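Bread, butter and a very long Wednesday

If you've been getting this newsletter for a while you know I go through phases. There was the pickle phase, and the summer I tried to make my own vinegar (we don't talk about the smell in the hall closet). Right now it's small breads. Rolls, buns, tea loaves, anything you can eat in four bites while standing at the counter.

It started with the bakery in Trumbridge, the one next to the shoe repair place, which cut its hours back to mornings only. I used to stop in on my way home, and now by the time I get there the chairs are up and the lights are off. I grumbled about it for a week and then got out the flour.

My first batch was terrible. I used an old packet of yeast I'd been moving from one kitchen to the next for years, and the dough sat in the bowl like wet sand. I baked it anyway, out of spite! We had hockey pucks with soup. So, first piece of advice this month: put your yeast in a little warm water with a pinch of sugar before you do anything else, and if it isn't foamy in ten minutes, throw it out and go to the store.

The second batch was better, and by the third I had something I'd give to company. I'm using the bun recipe from the back of the Mellor community cookbook, the spiral-bound one with the coffee-colored cover. It calls for 630 grams of flour, which sounds fussy for a church-hall sort of book, but whoever typed it up clearly owned a scale and I respect that. I cut the sugar a bit and I use whole milk. The dough is sticky and you'll want to add more flour. Don't! Wet your hands, walk away, come back in fifteen minutes and it will behave.

What I like most is putting out a mix. One plain thing, one sweet thing, something dark and sliceable for the people who say they're not hungry and then are. It doesn't all have to be homemade, either. I'm perfectly happy to set a store-bought croissant next to my own rolls and let people wonder.
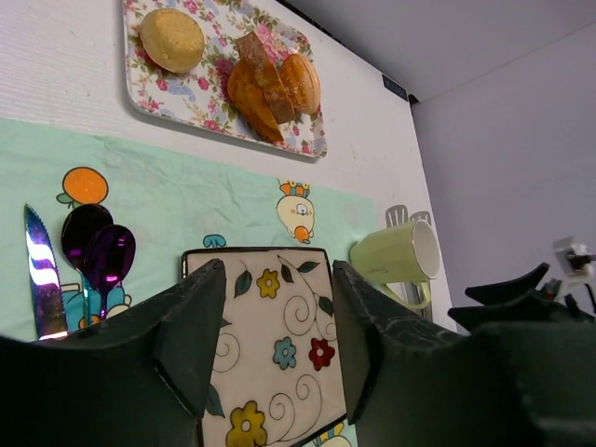
Rose-print tray, four to choose from. I'd go for the round bun first.

Now, butter. I got more mail about butter than about anything else I wrote all spring, so let me say my piece and then we can all be friends again. Leave it out. Leave a stick out in a covered dish and use it up in a day or two, and if your kitchen gets as hot as mine does in August, cut off half a stick at a time and keep the rest cold. Cold butter tears a soft bun to pieces and there's no fixing it. A reader in Bramard wrote to say she grates hers straight from the fridge onto warm toast, and I tried it, and it's pretty good, although I had one more thing to wash.

Jam is another story. I have too many jars open at all times. The plum is the best one and the marmalade is the one that never seems to go down. If you've got a jar of marmalade hanging around, stir two spoonfuls into your bun glaze while it's warm. It gives a nice bitter edge and it makes the tops shine.

About that long Wednesday. I decided to bake for the Trekine street sale, which I do every year and regret every year by nine at night. I'd promised rolls, a tea loaf and a tray of something small and sweet. My oven holds one sheet pan comfortably and two if I rotate them, so it was a matter of getting one thing cooling while the next was rising, and I lost track around suppertime and proofed the rolls so long they ran together into one big quilt. I pulled them apart and called them tear-and-share. They sold out before the tea loaf did.

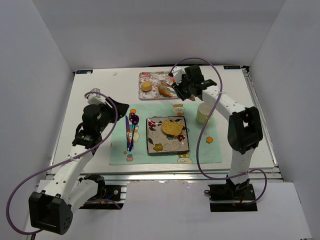
Can I freeze buns after they're baked, or should I freeze the dough?
Freeze them baked. Let them cool all the way, bag them with the air pressed out, and warm them from frozen in a low oven until the middles are soft. Frozen dough works too, but it takes up more of the day than you'd think.

A couple of odds and ends before I go. The library in Mellor has a shelf of baking pans you can borrow just like books, including a madeleine pan with a dent in one corner, so please be kind to it. The tea loaf recipe goes out with the next letter, once I've stopped changing my mind about the raisins. And if you have a good way of getting dough off a wooden spoon without ruining the sponge, write and tell me, I'm on my third sponge.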